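Getting started with the Clorkitz handheld gripper kit: your first recording session

Posted October 16, 2022 by Jailson Rangel

I've had the Clorkitz kit for long enough now to have made most of the mistakes you can make with it, so I thought I'd write up how I run a session from opening the case to copying the files off. It's a lovely bit of gear! You squeeze the grip, the fingers close, the camera on top sees what the fingers see, and later on the same pair of fingers goes on a robot arm and has a go at the job itself. If you've ever tried to teach an arm by steering it about with a joystick, you'll know why I got so excited about doing it by hand.

You will need

The gripper, or two of them if you want two-handed tasks
The marker cubes (in the small tin, under the foam)
The head camera and its strap
A memory card for each camera
A laptop with Sindau installed
A table you can walk right round
Things to pick up

Step 1: Fit the marker cubes

The cubes push onto the posts on the gripper body and lock with a quarter turn. Push harder than feels polite. I was far too gentle the first time and one of mine had twisted by a few degrees before lunch, which ruined the whole morning's tracking. Give each one a wiggle once it's on. If it moves at all, take it off, wipe the post and try again.

Keep your thumbs off the printed faces. Greasy marks catch the light and Sindau loses the pattern. A dry glasses cloth sorts it out.

Step 2: Charge and power up

A full charge takes a bit over two hours from flat. Hold the side button until the light goes green, then let go. If it blinks amber the card isn't seated. Do the head camera second, so that it picks up the gripper's clock and not the other way round (the printed guide has this backwards, and Reinaldo Batista tells me the next printing will have it right).

Step 3: Put the head camera on

Lens just above the eyebrows, strap low at the back. If you wear a cap, put the strap over it or turn the peak round, whichever doesn't slip. Look down at your hands as you would when chopping an onion and check the preview on the laptop. Both hands should sit in the lower half of the picture. Most people have to tilt the lens down one more click than they expect.

Step 4: Calibrate

Open Sindau, choose New Session, then Calibrate. Hold the gripper at chest height with both hands and turn it slowly so that every cube face gets a look in. Go slower than that. Slower still! The bar fills up as the faces are found, and the program wants 400 good readings before it will let you carry on. It takes me a minute or so.

Then open and close the fingers fully five times. You'll see the width trace go up and down on screen, and the flat parts at the top should all line up. If they don't, tighten the finger screw by half a turn and do the five squeezes again.

Step 5: Choose an easy first task

Please don't start with shoelaces. I did, and it was miserable. Good first jobs are moving a cloth from one side of the table to the other, or putting a cup on a saucer. Soft, crinkly things are great fun but save them for the second hour.

Start each take with the gripper held still for a moment, do the job once at an ordinary pace, hold still again, and squeeze twice to end the take. If you fumble, carry on and recover, and tag the take "recovered" afterwards. Those are some of the most useful ones you'll get.

Step 6: Record, then rest

The gripper weighs 600 grams with the battery in. That sounds like nothing and it isn't nothing after forty minutes, so swap hands or swap people. Anderson Miranda and I take turns, one recording and one resetting the table, and we get through far more that way than either of us could alone.

If several of you are recording in one room, give each gripper its own marker set number in the settings. Two on the same number and Sindau will happily stitch your hand to someone else's arm. 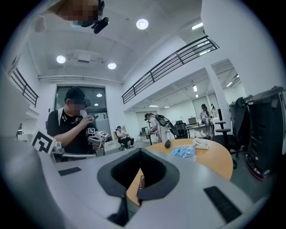
Holding the gripper at chest height, marker cubes in view.

Step 7: Check before you pack up

Copy the cards, open the session and scrub through three or four takes. Look for gaps in the tracking line. Short gaps get filled in by the software, long ones mean the take has to go. One card holds up to 2000 short takes, so there's no need to delete anything in a hurry.

Common problems

Tracking drops out near the edge of the table: your own body is hiding the cubes. Stand square to the table and lift your elbow.

Picture very pale: bright ceiling lights are fooling the exposure. Set it by hand, with the gripper pointing the way it will point during the job.

Fingers slip on smooth objects: wipe the pads with a damp cloth and let them dry. If that doesn't help, Honorato sell grippier pads that fit with no changes at all.

Sindau can't see the gripper: restart the gripper first and the laptop second.

I'll do a separate page on getting the takes into Urkadis for training, as Odair Siqueira has shown me a much quicker way than the one I'd been using. If you get stuck on calibration, leave a comment with your firmware number.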